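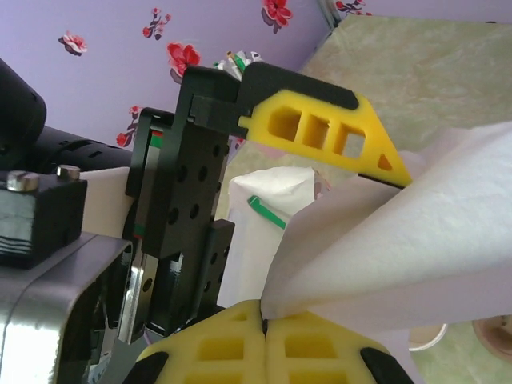 Does the Paper Go Back in the Bag? A Doubter's Look at the Do Campaign

By now most Prurville households will have had the flyer. It came through the door in November, printed on both sides, and it asks us to "Do the Bag": after a takeout coffee or a pastry, everything that came in the paper bag goes back in the paper bag. Cups, lids, napkins, stirrers, the cardboard the cookie sat on. Then the bag goes in one of the new Do bins outside the Drunov bakery and the other coffee places along the main street, and from there to a sorting line in Pevard.

I don't have anything against tidying up. I have been picking cups out of my hedge for years and would be glad to stop. But the flyer makes a number of claims, and I'd like to go through them before we all start feeling good about ourselves.

The first claim is the big number. Do says that 1,278 bags were returned in the first month. Fine. Returned with what in them? I asked at the desk and was told that the bins are counted by the bag, so a bag with nothing in it but a receipt scores the same as one with a whole breakfast for two. The same flyer says the bakery and its neighbors handed out 2,288 bags in that time. So a little more than half came back, if you believe both figures, and we know next to nothing about what was inside.

The second claim is that it "takes no time at all." I tried it at home for 12 days, writing down what went in and what got left out. It doesn't take long, but it takes some time, and most of that goes into the awkward pieces. A cup won't go down nicely if the bag has already been flattened in the car. Lids slide out from under everything. Napkins are the worst of the lot, because they weigh nothing and they spring back open the minute you let go.

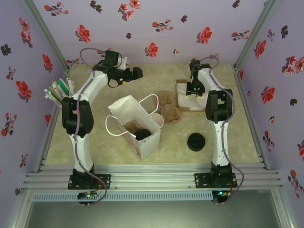

Bags are where I part company with the campaign, because the flyer talks as if any bag will do, and it won't. The thin flat kind with no handles falls over as soon as the first cup goes in, and then you're packing sideways on the kitchen table with one hand holding the mouth open. What you want is a bag that stands up by itself, like the white one with the thin rope handles, set in the middle of the floor with the napkin and its piece of cardboard off to the back. Push the handles out to the sides before you start. If they flop inward they catch on the cups, and you end up pulling out what you just put in.

I'd also like somebody to explain why the flyer has cups going in last. The drawing shows a neat layer of napkins on the bottom, then lids, then cups on top, mouth up. Anyone who has ever finished a coffee knows there is a bit left in the bottom of it. With the cups on top, that bit goes straight down through the napkins and into the base of the bag, and a paper bag with a soggy base is good for maybe ten steps. I had one go on the stairs. After that I emptied the cups into the sink, gave them a rinse, and put them in first on their sides. Lids after that, flat against the wall of the bag. Napkins last of all, stuffed in the top to hold things still. It worked better, though it does mean an extra trip to the sink that "no time at all" doesn't seem to allow for.

What should stay out

The flyer says "everything," and the sign on the bin says something else. It lists paper cups, paper napkins, flat cardboard and lids. It doesn't list straws or stirrers. I don't know which of the two we are supposed to believe, and the answer I got was that the sign was printed later. I've been leaving them out. If they are clean, stand them in a spare cup on the counter and use them again, which seems to me a better end for a stirrer than a ride to Pevard.

Food should stay out too. You would think that goes without saying, but I have looked down into that bin. Half a cookie in a bag of clean paper makes a bag of paper that isn't clean.
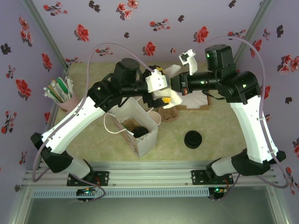 White bag with a round black lid inside, a black cap still on the floor, and the napkin still to go.

The lid question

Then there are lids, and I'll admit I have become a bore on the subject. The campaign counts a cup with its lid on as one item. The sorting line, going by Do's own sheet, wants them apart. So you can leave the lid on, which keeps the drips in and makes the bag easier to pack, and someone in Pevard has to pull it off. Or you can take it off at home, in which case you have two things to pack, and the lid will be the one that rolls under the stove.

I take mine off. I don't enjoy it, but if the whole point is that the paper gets used again, there isn't much sense in sending it off with a plastic hat on. I would feel a good deal more cheerful about this if the bakery offered a cup without a lid to people who are plainly going to sit down and drink it there. I have asked for one four times and been given a lid on three of them.

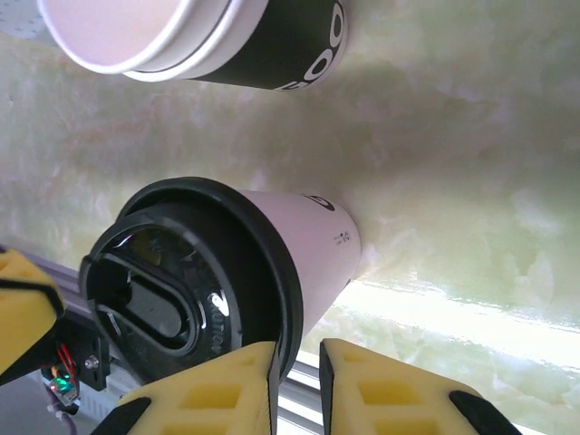

Can I put more than one person's cups in the same bag?
As many as will fit without splitting it, as long as they've been emptied. Do counts the bag, whoever drank the coffee, and a full bag takes up less of the bin than two half-empty ones.

What if I don't have the bag it came in?
Any plain paper bag of a similar size is accepted. Please don't use plastic, even if it's the only thing in the drawer. The bins are checked before they leave Prurville and plastic bags are pulled out whole, with whatever you packed in them.

Do the napkins really get recycled?
I asked this one myself and did not get a straight answer. Clean ones, probably. Used ones "depend on the load," and I couldn't find out what they depend on. I put mine in the compost now, and the bag packs more easily without them.

Will I go on doing it? For the time being, with my cups at the bottom and my stirrers left at home. The hedge has been a little better this month, though it has also been raining and fewer people have been walking past with coffee, so I wouldn't put that in the next flyer. The bins are there until spring, and Do has promised a second set of figures before they decide whether to keep them. I've asked for those to include the weight of what was in the bags. If they come, I'll print them in this space.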